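4.2 Desk-tidying tasks and the vendor's claims

The Gratum Desk Kit is sold as a ready-to-run package: two arms with five-fingered hands, a head camera, a tablet for the operator and a library of what the vendor calls office skills. The brochure we were sent lists 16 of these skills and says all of them work "out of the box on common office goods." We took that sentence as the claim to be tested. The kit was leased, not donated, and the vendor had no say over which tasks we picked or how we scored them.

We chose 7 of the listed skills for this section. The other nine either needed a printer model we could not get or were described so loosely that we could not agree on what a pass would look like. "Helps keep the work area organized" is one of these. We asked the vendor for a tighter wording in February and were sent the same brochure again.

Each skill was tried 60 times, with the object put back by hand between tries. Thilini Ranasinghe and Lakmal Nanayakkara scored every try separately from the log and the head camera view, and where they disagreed the try was looked at again by Piyumi Ekanayake, whose call stood. A try counted as a pass only if the object ended up where the skill description said it should, with no help from the operator. The kit's own software also reports success or failure. We kept those reports but did not use them for scoring, for reasons that will become clear.

Letter trays were the object we argued over most. They are listed by name in the brochure, and they are as ordinary as office goods get. They are also awkward for this kind of system. Mesh is full of holes, so a depth sensor may read the table behind it in place of the metal, and a tray with two levels gives the planner more than one front edge to choose from. Dark metal on a pale table at least helps with colour contrast, and we chose a pale table partly to be fair to the product. Daylight was left as it was. An office has windows, and a kit that needs the blinds shut should say so on the box.

The tray skill has three stages in the vendor's manual: approach, contact and shift. The manual treats approach as solved and gives it a single line. We think this is generous. A hand can come close to a tray in many ways that leave the fingers badly placed for what comes next, and the software marks the approach complete once the palm is inside a set distance, whatever the fingers are doing. An operator watching only the tablet would see a green tick. In our view the tick says very little about whether the hand is in a useful position, and we would ask buyers not to treat it as a measure of anything.

There is a second problem with the head camera. It is fixed at one height and angle, and the operator is not told when part of an object lies outside its view. For a small item this hardly matters. For a tray set toward the far side of the table, the rear may be missing from the picture altogether, and the planner has to guess the depth from the front. The manual gives no advice on where to place larger goods. We found one on our own, by moving the tray and trying again, and that sort of trial and error is what the kit's price is meant to spare the buyer.

Figure 6 gives the head camera's view of the mesh tray on the test table. 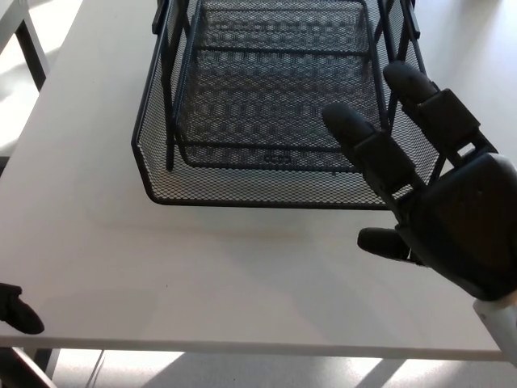
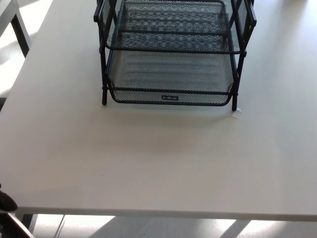

Figure 6. Two-tier mesh letter tray on the white test table, head camera view. In both views the rear of the tray lies outside the picture.

We do not claim the kit is useless. The arms are quiet, the tablet is easy to learn, and the hardware ran through the whole set of trials without a repair. What we doubt is the word "common." The full log holds 566 warning messages, and most of them use the same text whether the cause is a lost object, a slow network or a joint near its limit. A buyer with no robotics background could not act on them, and such buyers are the ones the brochure is written for.

A draft of this section was passed around for comment before submission. Dilruba Rathnayake objected that we had been too hard on the approach stage, arguing that any planner working from a single fixed view would have the same trouble with mesh, that the competing Zastora package makes the same promise in larger type, and that the fair complaint is with the manual, where one honest page on object placement would answer half of what we wrote. We have left our wording as it stands and record the objection with it. The Zastora package is taken up in Section 4.3, under the same scoring rules.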